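Sorting and Packing Small Soft Goods at a Table

Posted 6/4/20 by Jordan Stockdale
Filed under: Packing, Storage

This procedure covers small fabric items and soft shaped pieces: socks, slippers, cloth toys, foam forms, stuffed shapes and similar. It does not cover folded garments or bedding. Those are in the Harahap shelf guide.

The method assumes one person at one table. Two people can work it from opposite sides if each keeps a separate stack of cards.

What you need

A table with a smooth, solid-colored top
Square white cards or sheets of paper, blank
A soft pencil
Clear bags in two sizes
Cartons with lids
A lint roller
A tape measure

A plain tabletop matters more than a large one. Patterned fabric is hard to pick out against wood grain or a printed cloth, and small tags disappear on a white surface. A bright, flat color works for nearly everything.

Step 1. Clear and wipe the table

Remove everything, including the cards. Wipe with a damp cloth and let the surface dry fully before any fabric touches it. Five minutes is enough in a heated room. Allow longer in July, when the humidity here slows it down.

Step 2. Set the zones

Divide the table into three zones. The far edge is for flat fabric items. The near side is for anything with volume. One side is kept for cards. Do not mark the zones with tape. Tape leaves residue, and residue picks up lint.

Step 3. Lay out flat items

Place each item with its full length showing. Smooth out twists. If there is a tag or label strip, turn it outward so it can be read without lifting the item. Keep pairs together at this stage, one on top of the other, toes the same way. If the second of a pair is missing, lay the single item out anyway and write "1 only" on its card.

Heavily patterned items should be inspected on both faces. Spots and stripes hide small holes and pulled threads. Run a hand along the inside as well.

Step 4. Place soft shaped pieces

Set domed or rounded pieces with the widest face down. They hold position that way and the curve is not compressed. Check for straps, cords or loops underneath and pull them clear before you let go. A strap left under a soft piece for a few weeks will leave a groove, and in dense foam the groove may be permanent.

Do not stack shaped pieces, even for a short time. 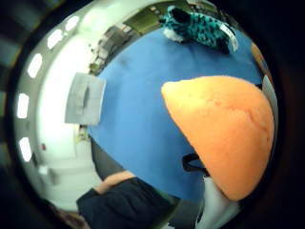 Zulkifli Yeoh asked in the comments on the earlier version whether gloves are required. Light fabric gloves are recommended for pale colors and for anything going into storage longer than 90 days. Otherwise clean, dry hands are fine. Change gloves when the fingertips turn gray.

Step 5. Write the cards

Use one card per item or pair. Write the item type, main color, condition and bag number, in that order. Pencil does not transfer to fabric; ballpoint sometimes does. Our numbering runs continuously and the current set ends at 404. If you are starting fresh, begin at 1 and do not skip numbers for items you expect to add later.

Discard any card with a smudge across the writing and make a new one.

Step 6. Bag

Flat items go in the small bag with the card facing out. Press the air out gently with the flat of the hand. Shaped pieces go in the large bag with the air left in, closed but not tight. Coil any strap loosely beside the piece, never beneath it.

Step 7. Pack the carton

Flat bags go in first, in a single layer, with cards facing up. Shaped pieces go on top. Limit each carton to 12 bags. More will fit, but the lid then bears on the top layer. Write the first and last bag numbers on the short end of the carton, where they can be read on a shelf.

We use the Zismont lidded carton in the medium size. The Orneo equivalent is slightly shorter and will not take the larger domed pieces upright.

Common problems

Lint on dark fabric: roll before bagging. Static inside the bag holds lint in place and it is much harder to remove afterward.

Shaped piece rocks on the table: the base is uneven or there is a strap under it. Check for the strap first.

Card slides behind the item: the bag is too large. Move the item to the smaller size.

Bag numbers out of sequence in a carton: leave them. List the numbers individually on the carton end.

Bag 312 was issued twice in our own set. The second was relabeled 312A and the list corrected.

Related: Choosing Carton Sizes; Harahap Shelf Guide; Stimus Label Sheets, Settings for Small Cards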